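Folding demonstrations with a hand-held gripper kit – Dollanen or Zatholm?

Asked in: Robot learning hardware

We are choosing hand-held grippers for recording household demonstrations, mainly clothes and bedding. No arm is involved at the recording stage. The operator holds the gripper, does the task, and the recordings are used later for training. The shortlist is the Dollanen two-hand kit at 565 per pair and the Zatholm, which is cheaper but sold singly with a fixed finger.

Our work is in ordinary bedrooms, with the operator seated at or beside the bed. Most of it starts with a bunched piece of cloth that has to be picked up by an edge and opened out.

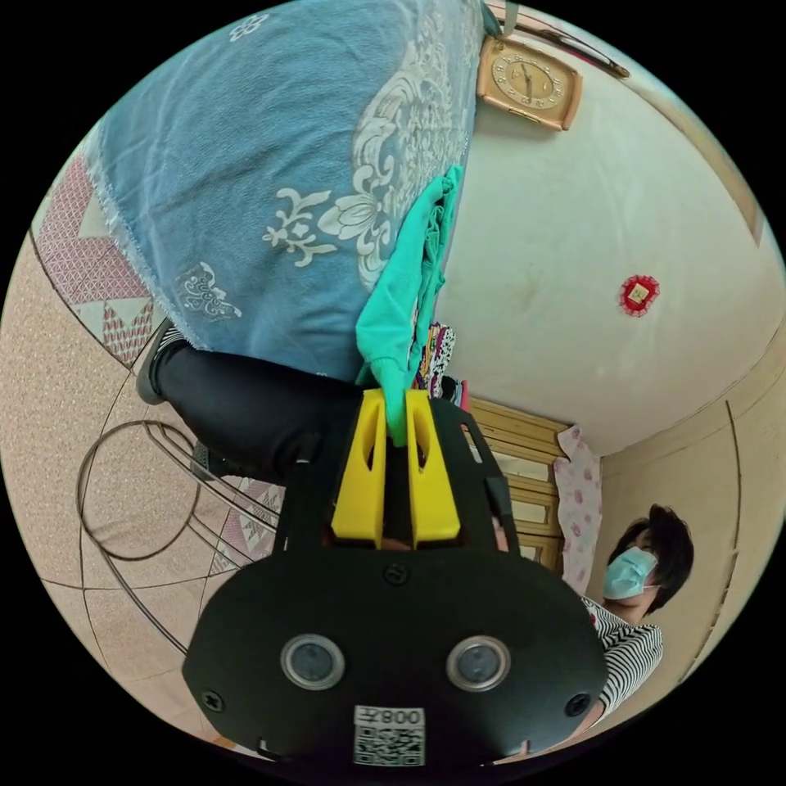
What I need to know before ordering:

1. Do the printed fingers hold thin knit without slipping, and do they let go cleanly?
2. How long can one person work before the weight becomes a problem?
3. Is the wide view any use for soft items, or does the gripper body hide too much of the cloth?

The supplier's page answers none of these. It gives a jaw opening and a battery figure and stops there.

Answer 1 (accepted)

I have used the Dollanen kit since April and had a Zatholm on loan before that. Taking your points in order.

Fingers. The standard Dollanen fingers hold sweatshirt fabric well if you take a fold of it. They are poor on a single flat layer, and no amount of squeezing will fix that. Press the tip down, push slightly to raise a ridge, then close. Ribbed necklines and cuffs are easier and I start there when the task allows it. Release is clean on cotton. On fleece the slots catch now and then, and you need to open fully before lifting away. Replacement fingers come in a softer print, which wears faster but grips thin knit better. 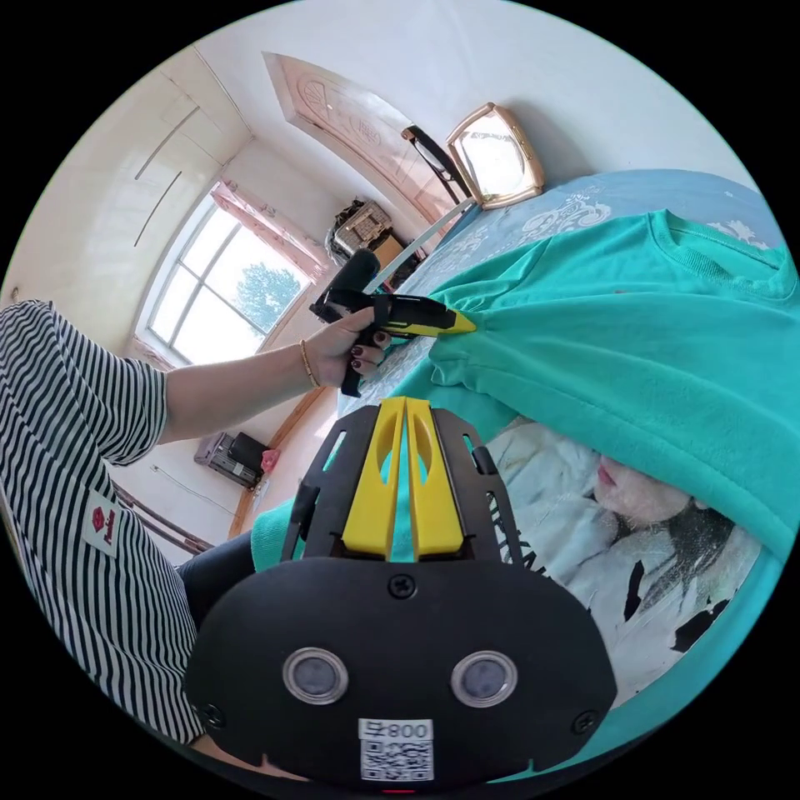
Sweatshirt task on the bed, both grippers in use.

Weight. Our sessions are 40 minutes with a break after each. Past that the wrist drops and the operator starts resting the gripper on the bed, and it shows in the recordings as long stretches of nothing. Sitting down helps if the mattress is near elbow height. If it is lower, stand.

View. The body and fingers take up the lower middle of the picture, so the contact point is partly hidden whenever the cloth bunches towards you. The rest of the width is good: you get the bed, the walls and quite often the operator as well. Check your consent forms cover that. We had to redo ours.

Two faults worth knowing. The mount screws on the Dollanen work loose, and we now check them at the start of every session. The charging lead is also too short to reach a bed from a normal socket.

The Zatholm is better made. The body is stiffer and nothing rattles – but the fixed finger digs into bedding, and you will need to buy two and sort out the timing between them yourself. For cloth I would pay the extra.

Answer 2

Mostly agree with the above, but I would not write off the timing problem on the Dollanen either. The pair drifts if one unit is switched on well before the other. Start both together and open and close both in view at the beginning, so there is something to line up against afterwards.

Keep a steady reference for the working position too. We pick one side of the bed and stay on it for the whole batch.

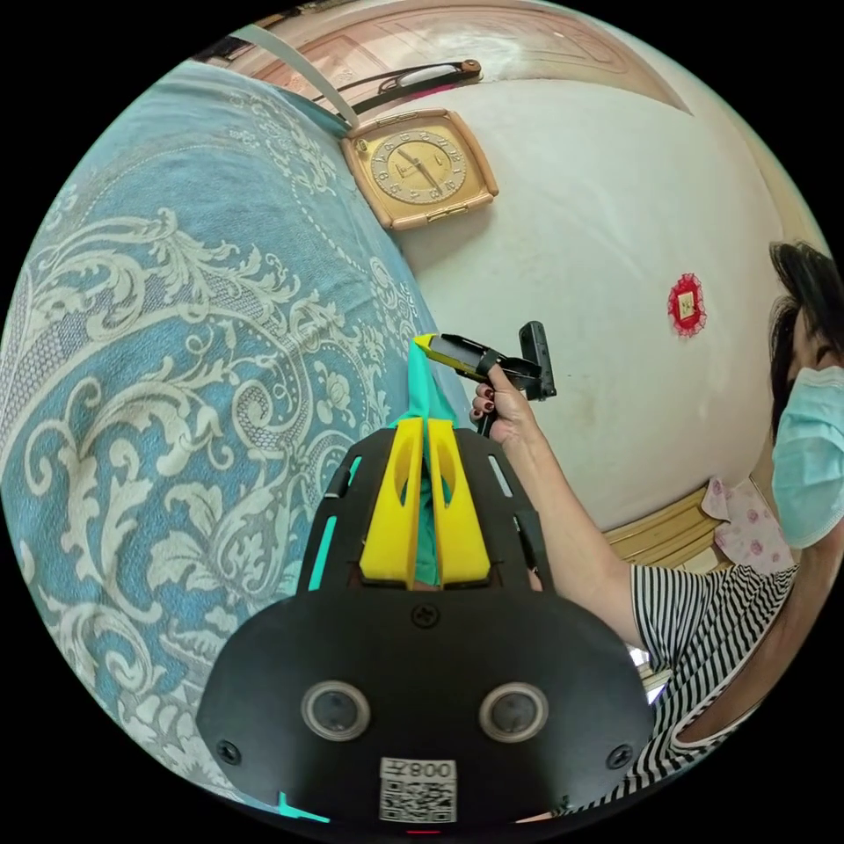

With the two units close together the operator tends to knock one against the other during a handover. Practise the handover with a towel first. We allow 28 practice folds per new operator and delete all of them. After that the failure rate settles and the folds start to look alike.

On large blankets neither product is much good. The jaw is too small for a thick hem and you end up dragging it. If bedding is more than half your list, ask Nijs whether their wide jaw fits the Dollanen mount. They told me it would, but I have not tried it.

Answer 3

Zatholm is fine. Used it for socks and tea towels, no complaints. Get the spare battery.

Comment from the asker: Thanks. Ordered one Dollanen pair with the soft fingers, due Thursday. Will report back on thin knit.

Related questions
Soft or standard fingers for Dollanen grippers?
Windlow carry case – does it fit two units?
Zatholm single unit: matching recordings from two hands
Loose mount screws, thread lock or not
Nijs wide jaw on other makers' mounts
Best bed height for seated recording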